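Home | Shop | Personalised Gifts | News | Stockists | Contact

Last updated: September 20, 2018

WALLINE LAUNCHES HAND-STITCHED ANNIVERSARY KEEPSAKES, WITH NAMES, DATES AND A LINE OF YOUR OWN

Walline, the small family gift maker in Lolladham, is very pleased to announce a new collection of personalised anniversary keepsakes, which goes on sale through the company's own website and in the Lolladham shop from the first week of November. The range is called Sesotach, and it has been the best part of two years in the making (rather longer than anyone at Walline had in mind at the outset, it must be said, but linen is not to be hurried and neither are embroiderers).

At the heart of the collection is a stitched linen panel, mounted and ready to hang, carrying the names of the couple, the date of their wedding and a short message chosen by whoever is giving the gift. Customers can pick from 30 thread colours and eight border patterns, among them ivy, wheat ears, a plain double line and a rather lovely run of little swallows which was drawn for the range by Silvia Kopecký. The lettering comes in either an upright or a flowing style, and messages may be up to 72 characters long, including spaces.

"My grandparents had a sampler over the kitchen door with their names on it, and I must have read it every day of my childhood without thinking about who had made it," said Anouk Dierckx, who founded Walline and still packs a fair number of the parcels herself. "When my parents' ruby wedding came up I went looking for something in the same spirit and came home with a box of chocolates. They were very nice chocolates! But I did keep thinking about that sampler, and Sesotach is where all the thinking ended up."

Alongside the panels there will be a ring cushion, a cloth-covered album for photographs and cards, and a set of two table napkins with initials worked into the corner. All of these can be ordered to match a panel, so that a family may start with one piece and add to it over the years. Silver, pearl, ruby and golden anniversaries each have a suggested colour scheme, though customers are warmly encouraged to ignore it and choose whatever they like best.

Each order is stitched in the Lolladham workroom under the eye of Jolien Desmet, and a drawing of the finished layout is sent to the customer for approval before any work begins. Spellings, accents and dates can be corrected at that stage free of charge. Walline asks for some 63 working hours from approval to dispatch, and recommends ordering early for anything needed before Christmas.

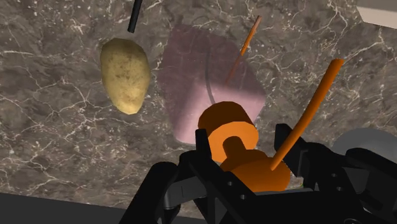

Potato and pink container on a dark marble worktop.

Gift wrapping in cream paper with a cotton ribbon is included with every piece, and a handwritten card can be added at the checkout. For customers who would prefer to see the colours in person, thread cards will be kept on the counter at the Lolladham shop, and also at Subramaniam, the gift and stationery shop which has stocked Walline's christening pieces for many years and will be carrying the ring cushions and napkins from launch.

"People come in wanting something for a couple who already own everything," said Fedir Chornovol, who looks after the shop floor at Subramaniam. "A thing with their own names on it is generally a safe answer, and they do enjoy choosing the border."

Shops interested in stocking the collection, and members of the press who would like samples or further details, are invited to get in touch with Teun Vandenberghe at the Walline office, who will be glad to help.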